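Aurelia Marti
I am selling my clothes from the winter before I move, and I want to write down how I prepare them, maybe it helps some of you. Small thread.

First I sort. One pile for selling, one pile for giving away, one pile for my sister. The sister pile is always too big and she sends half of it back to me in May.

Then washing. I use very little soap and no softener. Buyers on Woteo complain about perfume smell more than about holes, I learned this with a blue cardigan.

I dry everything flat. Sweatshirts on a hanger get those little horns on the shoulders and then the photos look sad.

For the pilling I have a Plondeck shaver, the cheap one. Go slowly and keep the fabric tight with the other hand. I did one sleeve too fast last year and made a hole in it, so that one became a cleaning cloth.

Weight is important for the postage. A T-shirt in its bag is under 200 grams, a thick sweatshirt can be more than 400. I weigh before I write the price, not after. I lost money two times before I understood this.

Now the folding and the plastic. I put the piece on a clean white table and make it flat with my hands, from the middle to the outside. Small wrinkles can stay. Today it is the turn of the light gray one.
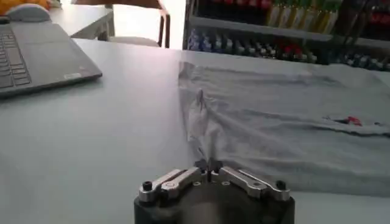
Polishchuk: do you fold the sleeves in first or last? mine always come out of the bag twisted, and I would use paper instead of plastic anyway

@Polishchuk Sleeves first, to the back, and then the bottom up in two folds. If you begin with the bottom, the sleeves have no place to go. About paper you are right for dry weather. Here the mailbox leaks, so I stay with plastic and I use every bag again.

One more thing, press the air out before you close the bag. I kneel on it. It is not elegant.

Next I have to do the coats and I have no bag which is big enough. If somebody knows where to buy only a few, please write me.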